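Looking after the Flivo: your questions answered

Last updated October 2023

Flivo is the one-armed tabletop cell at the Flemport workshop. It has a pedestal body, a silver forearm and a five-fingered hand, and it spends its days picking up household clutter. I look after it, I love doing it, and people keep sending me good questions about how it's done, so I've put the answers on one page. If you are setting up a cell like it, pinch anything you find useful!

How long does it take to get the cell ready in the morning?

If nothing was moved the night before, 12 minutes from mains on to first reach. Most of that is the arm finding its joint zeros, which it does one joint at a time starting from the shoulder, and you can get the kettle on while the shoulder and elbow are going. Please be back for the wrist. The wrist is where the cable can snag, and it's much nicer to spot that at low speed.

What order do you switch things on?

Mains, then the controller, then the arm, then the hand. Going down, it's the same list backwards. The hand must never be powered while the arm controller is off, as the fingers will hold whatever position they were last in and the arm won't know about it. We did this once in February and spent a happy but confusing afternoon working out why every grasp landed to one side.

Why is there fabric on the table?

Grip and noise, mainly. On a bare top, small things skate away as soon as a fingertip brushes them, and the hand ends up chasing them towards the edge. With fabric they stay put long enough to be picked up. It's also kind to fingertips. When the hand comes down a touch too low on a hard surface you hear a nasty click, and on fabric you get a soft thud and a bit of fluff.

The fluff is the downside. Go over the top with a lint roller every morning, and check the finger joints for fibres while you're there.

What do you put out for it to pick up?

Ordinary things, as unlike each other as we can manage. I keep a big tub of them under the bench and choose a fresh mix for every session. I'm after different shapes, different stiffness and different shine, and at least one item that I think will be a pain.

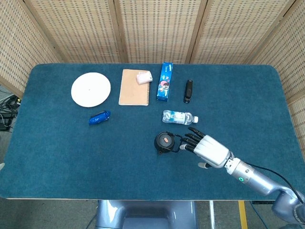 Choosing the mix is my favourite part of the job and I will happily talk about it all day. A flat thing tests how low the fingers can go, a tall thing tests whether the forearm knocks it over on the way past, and anything see-through gives the vision side a proper workout. The white plate, the upright blue box and the clear water bottle lying on its side cover those three nicely, and the crumpled blue thing on the left is there to be awkward. The round black one with the strap is a great test too, as a finger can end up in the loop if the approach is sloppy. I like the hand to pause just beside it, fingers out, so I can check the gap before letting it carry on.

Do you mark where each thing goes?

No, and I'd discourage it. If objects always sit in the same spots you end up tuning the cell to the spots. I do write down what was out and which way up it was, so that a bad run can be laid out again.

What is the folding screen for?

It gives the cameras a plain, steady background. Before we had it, somebody walking past in a bright coat could throw the object finder right off. We tried a sheet first, but it moved every time the door opened. A folding divider stands up by itself, bends round the sides of the table and can be put away flat. Ours has a woven pattern, and I did worry that this would confuse things, but the pattern is small and even and it has behaved beautifully.

Stand it well clear of the arm's furthest reach. Run the arm slowly round its outer limits with the screen in place before you do any real work.

What does the green ring on the forearm mean?

On our cell, green means the arm is powered and happy to take commands. It does not mean the arm is about to stay still! Treat green as "could move at any moment" and keep your hands off the table until you have pressed hold and seen the ring change. Amber is hold. Red is a stop, and it needs a reset at the controller.

How do you look after the cable along the forearm?

Lots of love and regular looking. It runs along the top, where you can see all of it, and I wouldn't have it any other way. Once a week, put the arm on hold, then run a finger along the cable from the wrist back to the elbow, feeling for flat spots, nicks or stiff patches. Check the clips as well. The cable needs enough slack for a full wrist turn and no more, and if you can lift a loop big enough to catch on something, take a little back at the elbow end.

How often do the fingers need attention?

Daily for a wipe, weekly for a proper check. Use a dry cloth on the metal and a slightly damp one on the fingertips, with the power off. Then bend each finger gently by hand, one joint at a time. You want the same smooth resistance all the way. A gritty feel usually means table fluff, and a soft brush sorts it.

We replace all the fingertips together, even if only one is worn. Mixed old and new tips make the hand pull slightly to one side, and you'll spend longer adjusting for that than you would fitting the full set.

The thumb feels loose. Is it broken?

Probably not. The thumb takes more sideways load than anything else on the hand, and its base screw works its way out over time. Power down, take off the small cover and nip the screw up. If it is loose again within a week, ask for a new washer from Bowen, our parts store. Please don't reach for thread glue, as the next person has to get that screw out.

Which software does it run?

Mindosel, our own control program. The oldest bits go back to 2011 and were written for a completely different arm, which explains some of the menu names. Save your settings before you change anything on the joint page.

What grasp rate should I expect after a service?

My pass mark is 94 per cent on the mixed tub. Below that, I go back and redo the hand zero before touching anything else, and that cures it more often than you'd think.

Can one person run it?

For ordinary picking, yes. For anything with covers off you need 2 people, one at the arm and one within reach of the stop button.

Can I come and see it?

Please do! Friday afternoons are best. Bring something odd for the tub, as long as it isn't sharp, sticky or precious to you.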